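Gistier Hand-Held Gripper: Set-Up Guide
Section 13. When a finger pad slips or sticks
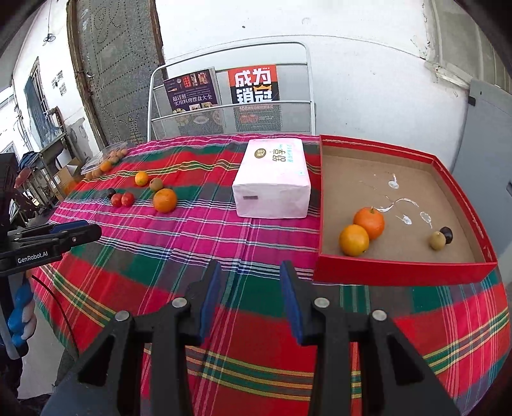 Fig. 13-1. Fruit sorting with two grippers. Both fingers of the near gripper carry a blue foam pad.

A dropped plum is the fault we hear about most, and the good news is that you can fix it at the table in a few minutes!

CAUTION: Switch the gripper off before you touch the pads. The fingers can close without warning if the trigger spring is stuck.

1. Open the fingers all the way and lock them.
2. Press each pad along its full length. If a corner lifts, go to step 5.
3. Wipe both pads with a damp cloth. Dried paste or juice on the foam is enough to let a kiwi slide right out.
4. Let the pads air-dry, then try 3 grips on a large orange. If all of them hold, you're done, go pick something!
5. Peel off the old pad and fit a new one (Lurkavon kit, pack of 50). Hold it down firmly.
6. Check the screws on both fingers. Snug only, please.
7. Log the repair on the Brennan sheet.

Note: Replace pads after around 100 hours of use, even if they look great. Soft fruit is a lovely test of a fresh pair.

If one finger still lags behind the other, stop using the gripper and send it to Povilas Pētersons at the Grandholm bench.

Revised 23/12/2025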